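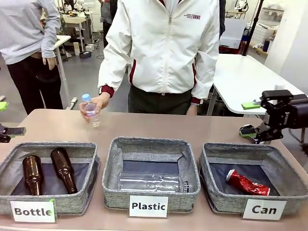
Chapter 4. Showing the Task: Teaching by Hand and Teaching from a Distance

In the earlier chapters we looked at the parts of a robot arm and how each joint is moved. Now we come to the question which most readers of this book had in mind when they opened it: how does the robot learn what we want from it? One answer is to write every motion as a program. The other answer, and the subject of this chapter, is to show the task and let the robot keep a record of what was shown.

We will use one task from beginning to end. Bottles, plastic and cans must go into three bins, each with its own label. A child of four can do this after one explanation. For a robot it contains almost every difficulty that we want to discuss: objects of different shape and weight, clear plastic that is hard to see for a camera, cans that do not keep their form after they are crushed, and a decision to be made before each movement.

4.1 Two ways of showing

In the first way, which is called kinesthetic teaching, a person takes the arm of the robot and moves it directly. The motors are made soft so that the arm follows the hand. The joint angles are recorded at the same time. The person feels the weight of the arm and also feels when the gripper touches the table, and this is a great help to beginners.

In the second way, called teleoperation, the person does not touch the working arm at all. They move a leader arm, a hand controller or some other device, and the working arm repeats the movement. The operator stays out of the camera view more easily, and two arms can be driven together by one person. The price is that much of the feeling of touch is lost. A new operator often closes the gripper too strongly, or lets go of a bottle while it is still too high above the bin.

In both ways, one complete run of the task from start to end is called a demonstration, or an episode. An episode contains the camera pictures, the joint positions, the opening of the gripper and a time mark for each of them. If one of these is missing, the episode is usually not worth keeping.

4.2 What makes a good demonstration

A good demonstration is smooth, complete and a little slower than feels natural. The operator should decide where the object goes before the arm begins to move. When the arm hesitates in the air between two bins, the hesitation is recorded also, and the trained robot may later hesitate in the same place.

It is also necessary to change the starting conditions. In the Hayat exercises, which accompany this book, the student collects 40 episodes of sorting, and the objects are put in new positions after each one. A can may lie on its side in one episode and a bottle may stand behind it in the next. The labels stay with their bins for the whole set. Moving the labels is a separate exercise and we return to it in Section 4.6.

Some variation should be planned and some will come by itself. People reach differently in the morning and in the afternoon. Light from a window changes. We advise students to write down such things in the session log, even when they seem too small to mention.

4.3 The person at the table

Between episodes, somebody must prepare the table again. During the work with Korkus, our training set of 1174 episodes, this resetting took more hours than the operating. The person who resets needs a clear agreement with the operator: who speaks first, when the hands may enter the working area, and which word means stop. In our group the operator says "parked" when the arms are at rest, and only then may the other person reach over the table.

There are also tasks in which the hands belong to the demonstration. In a handover, the person holds out an object and the gripper takes it from the fingers. In a shared task, the person and the robot both work on the same table. Then the position of the person is part of what the robot learns, and it must be varied with the same care as the position of the objects — near and far, left and right, left hand and right hand. 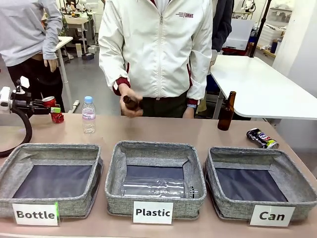 Ellow, who read this chapter in draft, objected that we give too much attention to variation and too little to mistakes. A set in which every grasp succeeds, Ellow wrote, teaches the robot nothing about what to do after a can has slipped, and 18 episodes with an honest recovery may be worth more than a long series of perfect ones.

We accept a good part of this remark. A recovery is useful when it is shown to the end: the object slips, the arm goes back, the grasp is made again and the object arrives in the correct bin. An episode that stops at the mistake should be marked as failed and kept in a separate folder. How to mark such episodes, and how many of them to mix into the training, is treated in Section 4.4.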